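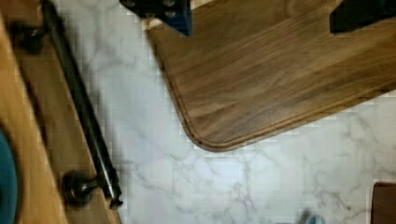
Figure 3. Dark metal bar handle on a wooden cabinet front, beside a pale, gray-veined countertop. Two rounded posts hold the bar away from the wood.

Home Articles Issues About
Reading time: 7 min

4.2 Handles, posts and the space behind the bar

The richest part of our material, and the part we had least expected to enjoy so much, concerns the gap between a handle and the cabinet it is fixed to. We had planned to treat handles as a minor item under "fittings." By the end of the second month of home visits they had a coding sheet of their own, and two of us were carrying feeler gauges everywhere.

Across the 80 kitchens in the study we recorded 257 handles that were in daily use. Bars were the most common type, followed by cup pulls and single knobs. The bar in Figure 3 shows the features we coded for each handle of its type: the two mounting posts, the clearance between bar and panel, and the short length of bar that runs on past the post. We call this last part the overhang. It is a small detail, but a wonderful one to study, as so much of household life gets hung on it! Dish towels were the usual load. We also noted oven mitts, shopping bags, a dog lead and, in one home, a string of drying chilies that had been there since October.

Participants talked about handles with surprising warmth. Letay Kassa, who cooked for a family of six, told us she opened her lower doors with one hooked finger when her hands were covered in dough, and that she had turned down a set of flat pulls for that reason alone. Wanpen Bunnag preferred a dark finish. On her old chrome bars she could see each fingerprint from across the room; on the new ones she wiped when she felt like it.

Finish and wood tone proved harder to code than shape. Our first sheet had a single box for the color of the cabinet front, which worked well for painted doors and badly for stained ones. Where a recessed panel and the strip beside it differ in tone, as they do in Figure 3, the two coders often wrote down different words for the same door. We split the box in two, recoded all the doors, and agreement improved a great deal. The same split was later made for countertops, with one box for the base color and one for veining or fleck.

Logging of door and drawer openings (the Kurach diary sheets, Appendix B) gave 3222 entries. We find these sheets a delight to read. People crossed out, added arrows, and wrote small complaints in the margins about the door that always sticks. Doors nearest the main work surface were opened far more often than any others, and their handles were the ones most often described as "loose" or "wobbly" in the interviews. We did not measure looseness directly, and the link should be read with that in mind. Soledad Insaurralde's careful drawings of post shapes, from slim and straight to round and bulbous, are given in Appendix C with the matching codes.

Section 4.3 turns to drawers, where the handle is pulled straight out and the overhang is used quite differently.

This site uses cookies to remember your reading preferences. Accept Manage settings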